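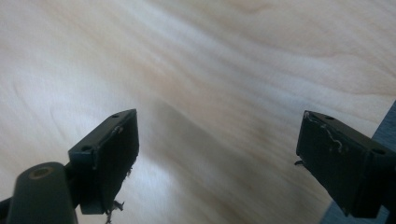 Water-based poly over pale veneer, sanding between coats

troncoso_bench
Joined: March
Desk top, pale veneer on a ply core, 13 mm total. Two coats of water-based polyurethane on so far. Grain raised after the first one and I knocked it back with 320. The second coat feels smooth along the grain but catches a fingernail across it. Do I sand again and apply a third, or leave it? The face veneer is thin and I don't want to go through it.

pisent
Third coat. Two coats of water-based is not enough film for a desk. Sand with 400, light pressure, no power tool. You are leveling the finish at this point and should not be touching wood.

K. Ishida
Agree on the third coat, disagree on the paper. A gray abrasive pad conforms to the surface and won't cut through at the edges. Most sand-throughs I get asked to repair are within a finger width of the edge, where people tip the block.

pisent
A pad conforms, so it follows the raised grain and leaves it raised. He says it catches a fingernail. Block and 400, stop short of the edges, do those by hand.

zarkis
What's the room humidity and how long between coats? If the film is still soft it will ball up under either one.

troncoso_bench
Overnight between coats. No hygrometer. The sanding dust was white and powdery.

zarkis
Then it's dry enough to sand. Full cure is a separate question. Keep hot mugs and tape off it for a couple of weeks.

zomwood
Would shellac first have prevented the grain raising? Asking before I start a similar top.

K. Ishida
Mostly, yes. Use dewaxed, one thin coat, then scuff. It will warm the color a little. If you want the wood to stay pale, wipe it with water instead, let it dry, sand, then go straight to the poly.

pisent
I'd skip the water on thin veneer. You are adding a sanding pass on bare wood, which is where the risk is. Let the first coat raise it and sand that.

K. Ishida
With 220 and a few strokes the loss is negligible. I have done it this way on commercial veneer for years. We won't settle this one.

troncoso_bench
Update, 19 May 2023. Used 400 on a cork block for the field and a gray pad at the edges. Third coat is on. No catch across the grain. One small run on the front edge that I will shave with a razor blade once it hardens.

pisent
Put tape on both ends of the blade so the corners don't dig in.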